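**Can a machine do the kitchen chores yet? A thread, posted 2020-10-03**

**1/** My sister Marites asked me at dinner when she can buy a robot that clears the table. I gave her a bad answer because my mouth was full. So this is the longer one, mostly for her, but anybody can read along.

**2/** Where I'm coming from: I worked on a packing line for nine years, then moved over to the side that sets up the arms. I don't build them. I get them running, and I get the call when they stop. I have no robot at home. I have a dishwasher and two kids.

**3/** Start with the dishwasher, since it's the best chore machine most of us will ever own. It works because somebody gave it a closed box, hot water and a rack with fixed slots. It never has to find a plate. You find the plate.

**4/** Everything people want next is the part before and after the box. Pick up the cup. Work out that it's a cup. Put it somewhere that makes sense. A five-year-old can do this while complaining. For an arm it's a string of separate problems, and each one can go wrong.

**5/** One kind of practice setup uses a table of kitchen stuff, play food and a little stove. The arm has a bottle to deal with.
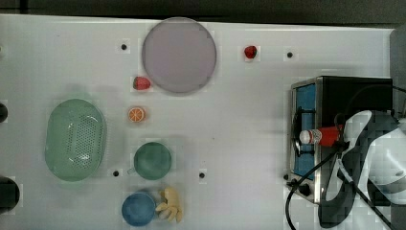

Bottle in the gripper, over the burner. Strawberries, orange slice and cups still out on the table.

**6/** A bottle is a fair thing to learn on. It's long, it has a clear cap end, and two fingers can close on it from the side. If you're a little off, you may still have it.

**7/** Now think about a real bottle of dish soap, half full. The weight moves when you tip it. The outside is slick. If you squeeze too hard, you've made a new chore. I would put that a good bit further up the ladder than a toy strawberry.

**8/** Imani Mercado asked in the replies why they don't start with real food. Cost and mess, mainly. You may need to run the same move all afternoon. A real strawberry gives you a few tries and then you have jam.

**9/** Also, repeats matter more than people think. One good grab tells you very little. When we bring up a cell at work, I don't sign anything until it has run a full shift. I've seen a demo go fine in front of the visitors and then drop parts all through lunch.

**10/** Here's how I'd rank the home jobs, easiest first. This is one person's opinion from the shop floor.

- Vacuuming a flat floor. Done. You can buy it, and you'll still have to rescue it from the rug fringe.
- Moving one known object to one known spot. Fine most days, if the light is decent and the table stays put.
- Clearing a mixed table. Possible slowly, with someone standing by.
- Loading a dishwasher after a family dinner. Not in any kitchen I've been in.
- Folding laundry. Please stop asking me about laundry.

**11/** People get stuck on that second one, so let me give a work case. We had a station we called Siregar, after the street the old building was on. It took jars out of a tray and set them in a carton. Same jar, same tray, same carton. It ran well for months.

**12/** Then purchasing changed the lid. It was a little shinier, same size. The camera lost the edge of it and the arm started reaching short. Jerome Pangilinan spent two days on the lighting before it was right again. A person on that line wouldn't have noticed the new lid.

**13/** A kitchen is new lids all day long. Every mug is different. Somebody leaves a spoon in one. The colander goes on the wrong shelf and stays there for a year.

**14/** Speed is the other thing. Videos of home robots are often played faster than life, and sometimes there's a small note in the corner that says so. Look for the note. If it says 8x, a one-minute clip of table clearing is eight minutes of your evening.

**15/** Arms can move fast. The slow part is being sure. At work we put up a fence, so the arm is free to swing as hard as the job needs. You can't fence off a kitchen with a toddler in it, so a home arm has to be slow, or light, or very good at noticing people.

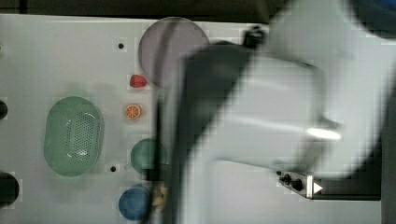 **Would a faster arm get us to a useful kitchen robot sooner?**

Speed would help at the end, once it can recognize and hold whatever is in front of it, but right now a faster arm would mostly make its mistakes faster.

**16/** Dindo Manalo says I'm being too gloomy and that the software side has moved more in the last few years than in all my years on the line. He's right about that. The picking we do now on mixed bins would have been laughed out of the room when I started.

**17/** What changed is that you used to tell the arm exactly where to go. Every point was typed in or taught by hand. Now some of these systems learn from many tries, so they can cope with a part that's turned a little or sitting a little to the left. That's a real step.

**18/** It still has to be checked by somebody, though. On our floor, the cell we call Plesora handles mixed pouches, and it asks for help a few times a shift. A light comes on, a person walks over and straightens a pouch, and it goes again. I count that as working. At home, that person is you, and you were hoping to sit down.

**19/** Maribeth Panganiban asked about cooking – whether an arm could stir a pot or pour from a bottle. Stirring, sure, if the pot is held in place. Pouring into a wide pan, probably. Knowing when the onions are ready, I wouldn't trust it. I barely trust my brother-in-law.

**20/** And the stove is the part that would worry me. A cup dropped on the floor is a broken cup. A plastic bottle left on a hot burner is a call to the fire department. Any home machine that goes near heat needs to be able to tell that the burner is on, and to stop safely if it loses its grip.

**21/** Cost, because someone always asks. I'm not going to quote a price for a thing you can't buy. I'll just say that the arm isn't the whole bill. There's the mount, the gripper, the cameras, the wiring, and the hours of a person who knows how to set it up. On the floor, those hours are often the big line.

**22/** So, Marites: buy the floor vacuum if you want one. Run the dishwasher full. For clearing the table, you have two teenagers with working hands, and they can find the plates without special lighting.

**23/** If I had to bet, the first useful thing will be narrow. A unit that unloads one kind of rack into one kind of cabinet, sold together, maybe to cafeterias before homes. School kitchens use the same tray by the hundred. That's where I'd start.

**24/** Replies are open. I'll answer shop-floor questions tonight after the kids are down. Laundry questions go to Jerome.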